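Lornholm Releases Prandutance 2, Planning Software That Helps Two Robot Arms Share One Table

VILLALOBOS - Lornholm is very pleased to announce the second version of Prandutance, its planning and perception software for two-armed sorting and kitting cells. It has been a long stretch of work, and we owe warm thanks to everyone who put up with our early builds and wrote back with such patient notes. 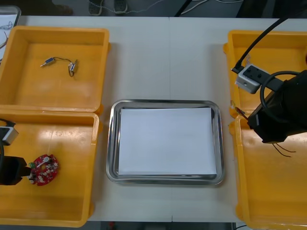

Prandutance 2 plans for both arms together, so that each one knows where the other intends to be before it sets off. Small electronic parts make this harder than it sounds, as anyone who has tried to pick up a motor by its lead will tell you. A round red circuit board lying near the side of a yellow bin leaves a gripper only so many ways in, and the planner now weighs those approaches against the bin walls while it works out what the other arm should be doing. Our test library for this release holds 3,103 recorded picks, and every change to the planner is run against all of them.

The perception side has grown up too. Loose wire used to be treated as clutter, and we were never happy with that. The new version traces a lead back to the part it belongs to and suggests a grasp on the body wherever it can find one.
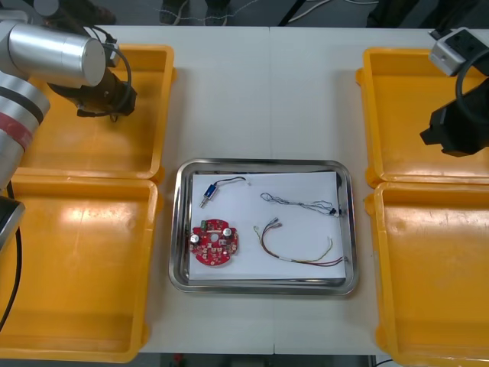 A solenoid, a wire bundle, a circuit board and a wire harness laid out on the center tray.

Existing users can bring their cell layouts across with Juvgate, our setup tool, which now checks bin and tray positions in 8 steps and saves the result as a plain text file - something a good many of you asked for, and rightly so.

Prandutance 2 will be available to current license holders in March.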